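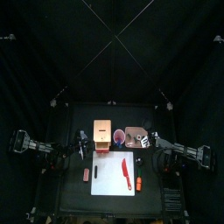
Ticket: Left arm pauses mid-reach, planner returns "no valid grasp" on wooden box
Project: Visser bimanual tabletop
Site: Brutport, cell 2
Reported by: Darcy Girard
Assigned to: Normand Bouchard
Priority: Medium
Status: Resolved, pending merge

Summary

On the kitchen set, the left arm moves to its pre-grasp pose next to the wooden box and stays there. The task server logs "no valid grasp" and retries until timeout. The right arm gets to its pre-grasp pose beside the tray and then waits for the left, as the sync barrier says it should. No faults from the motor drivers and no e-stop. Happens on the current main branch, not on the November release.

Steps to reproduce

1. Start the stack with the dual-arm launch file, default profile.
2. Load the kitchen layout (box, cup, tray, cutting board, knife, small toys).
3. Send the "drawer and tray" task.
4. Wait for both arms to reach pre-grasp.

Expected: left gripper goes down to the drawer, right gripper goes to the tray, both close.
Got: left holds position, right holds position, timeout after 12 seconds.

Comments

Darcy Girard, 9:40 AM
Tried it with the planner seed fixed and got the same result each time. Swapping the task order so the right arm goes first doesn't help, the right arm finishes and then the left one hangs in the same place. Log bundle is on the share under Natside/incoming.

Normand Bouchard, 10:15 AM
Looked at the logs. Inverse kinematics is fine, there are plenty of solutions for the drawer. They all get thrown out in the collision check. Contact pair is always left_finger_inner against "box_front". Can you dump the planning scene right before the timeout and send it?

Darcy Girard, 10:50 AM
Dumped. The collision mesh for the box is one solid block, and it comes forward as far as the red drawer front. So the drawer has no separate shape at all. The slot higher up in the front is filled in too.

Normand Bouchard, 11:05 AM
OK, that explains it. The segmentation step used to return box and drawer as separate instances. After the perception update we merge neighboring masks if the depth gap is under a threshold. The drawer only sticks out a little, so it gets merged with the body and the whole thing is fitted with a single hull. The grasp pose then puts the fingers inside the hull and the checker rejects it.

Please check merge_depth_gap_mm in the perception config. Should be 6.

Darcy Girard, 11:20 AM
It's 12. The Pridport profile overrides it and we inherit from that one now.

Normand Bouchard, 11:30 AM
That override was for their bin picking cell and shouldn't be in the shared base. Set it to 6 locally, restart perception only, and run again. No need to re-home the arms.

Darcy Girard, 1:10 PM
Drawer is its own object now and the left arm completes the grasp. New problem, the black domed object behind the tray drops in and out of the scene. Black on a black background, the depth is patchy there. When it drops out, the right arm plans a path straight through where it is. I stopped the run before contact.

Normand Bouchard, 1:45 PM
Separate issue but I'll handle it in this ticket. Object persistence was cut to 9 frames in the same update. Raise persistence_frames to 125 for static objects. Leave the setting for tracked objects alone or the scene will fill up with ghosts when things get moved.

Darcy Girard, 3:20 PM
Done. Domed object stays in the scene through the full task. Ran the task repeatedly with the items shuffled on and off the cutting board, no timeouts and no missing objects.

Resolution

Cause 1: mask merge threshold inherited from the Pridport profile, drawer fused with box body in the collision scene.
Cause 2: persistence window too short for dark objects with patchy depth.
Fix: both values set in the Brutport profile, Pridport override moved out of the shared base.

Still open

Normand to add a startup warning when a site profile inherits perception values from another site.
Darcy to add the drawer case to the regression scenes before the December release.
The "no valid grasp" message should name the rejected contact pair. Needs its own ticket.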